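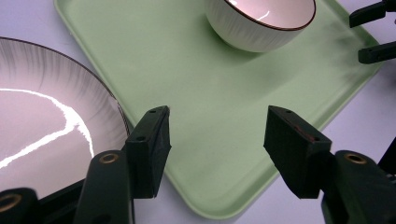
What happens to your coins if you lose the recovery phrase?

They stay on the blockchain, and you can no longer move them once the wallet itself is gone. The phrase is the master copy of your keys, and no help desk holds a spare.

Svitlana Tkachuk learned this in August, when her phone failed while she was away from home. She had set up a wallet called Clelar two years earlier and written its 12 words on the back of an envelope. The envelope went out with the recycling when she moved flat. The wallet held 529 Ronari, a small token she had bought a bit at a time, and 3000 Ateo she had been given for testing a friend's game.

"I had the PIN in my head, so I thought I was fine," she says. "The PIN only opens the app on that phone."

Many people make the same mistake. A PIN or fingerprint protects one device. The phrase rebuilds the wallet on any device, and anyone who reads it can do the same. That is why a screenshot is a poor way to keep it. Photos are often copied to an online account, and a thief who gets into that account gets the coins too.
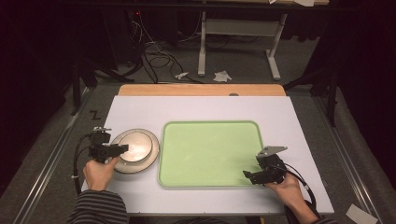

Paper is better, though it burns and fades. Some owners stamp the words into a steel plate and put it in a safe. Others keep two written copies at different addresses — a parent's house, say, or a solicitor's office. Splitting the phrase in half is less wise than it sounds, as losing either half can leave you with nothing.

Tkachuk was lucky. A repair shop run by a man named Yatsenko got the phone to start after 14 days, and she moved everything to a new wallet that evening. The repair took 8 attempts and cost more than the Ateo were worth.

She now tests her backup twice a year. She wipes the wallet from an old handset, types the words back in and checks that the same addresses come up. She does this with a small balance first. If a word is wrong, it is far better to find out while the main wallet still works.

Her new copies are in two places, and her sister knows where one of them is.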